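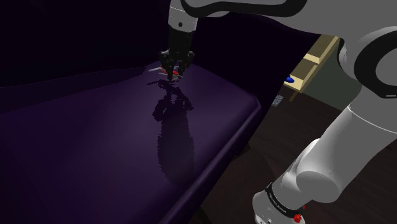
According to Samuele Amato, you can't learn to read spin until you've moved to a faster bat, and the cheap one I use is holding me back. He has told me this after every match since September. I play table tennis in the lower division at Kestden, I lose more than I win, and nearly all of the points I drop are on serve return. The bat he wants me to buy is a Shemweta and it costs a lot more than mine did. I don't see how a faster bat helps me tell backspin from no spin. Has anyone here made the switch and seen a real change in their returns, or is this just what people say once they've spent the money?

Posted by Tamara Onu, 11th October

Sorin Radu

Yes, get the Shemweta. I got one and went up 2 places. Night and day. You'll have to get used to it but you would with anything.

Luminița Nedelcu

Two places in the Skemcombe league could mean the other guy missed a match, so I'd want more than that before spending anything.

You read spin off the server's bat, and off the way the ball comes through the air and kicks on the bounce. What you're holding has no part in that. A faster, grippier rubber will react more to whatever spin is on the ball, so if you read it wrong now, you'll read it wrong then and the ball will go farther off the table. I've watched plenty of people buy their way into that problem.
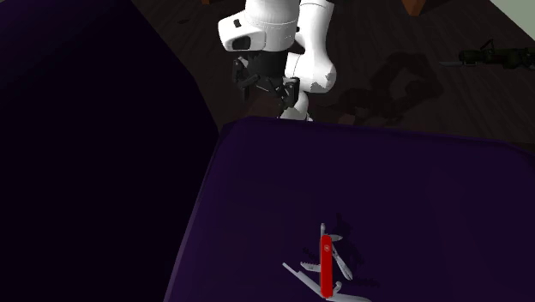 Serve return gets better when you see a lot of serves, and most club players hardly see any outside of matches. Ask someone to serve at you for a whole session, with 3 kinds of serve in no set order, and call the spin out loud before you hit. Don't trust anyone who says 1,000 is the magic number. Watch the bounce on your own side. A dark purple tabletop like that one would suit me fine with a white ball, but I've heard people blame the table color for bad returns too, and I don't buy that either.

If your rubber is shiny and the ball slides off it, replace the rubber. That's a fair reason to spend money.

Ionuț Sandu

Mostly agree with Luminița, though I'd go easy on "no part in that." A really dead bat gives you very little feedback when you guess wrong – the ball just plops over the net either way. I used an old Mastau for 4 seasons and I think it hid some bad habits. Could be I was just improving anyway, hard to separate the two. Borrow Samuele's for an evening before you pay for one.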